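Buscamos participantes - comparativa de pinzas, laboratorio Osamness
Publicado el 24 Nov 2024

En Mevitz necesitamos gente para la segunda ronda de pruebas de agarre. La primera, en septiembre, se quedó corta de manos y hay que cerrar el informe ya. Dos configuraciones de dedos, mismo brazo, mismas piezas. Se teleopera, se anota, se repite.

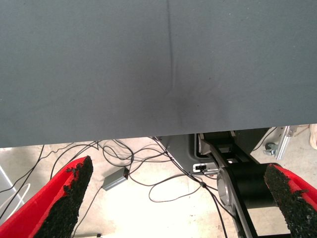 Vista desde la cámara de muñeca, dedos rojos con almohadilla negra rugosa.

Qué se hace:
Coger piezas metálicas pequeñas y soltarlas donde toque. Turnos de 40 minutos con descanso entre medias. Después de cada turno, cuestionario corto (dos páginas, no más). Nos interesa sobre todo cómo se ve la pieza por la cámara justo antes de cerrar, que es donde más se falla. Llevamos 1,083 intentos registrados y queremos llegar a 2,000.

Las piezas difíciles son los engranajes. Cara brillante, dientes más oscuros, y hay que decidir por dónde entrar con los dos dedos sin tirarlo.
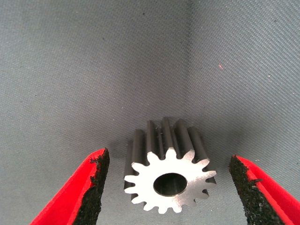
Si ya has usado otro mando o controlador mejor, dilo en el correo, pero no hace falta experiencia. Buscamos perfiles mezclados - estudiantes, gente de taller, quien sea. Mayores de edad. Vista normal o corregida.

Plazas: 12
Pago: por sesión, por transferencia. Los gastos de transporte tambien se cubren.
Idioma: español o inglés

Para apuntarse, correo con asunto "Jastov pinzas" y dos o tres huecos en los que puedas venir. Contestamos por orden de llegada. Abstenerse agencias porfavor.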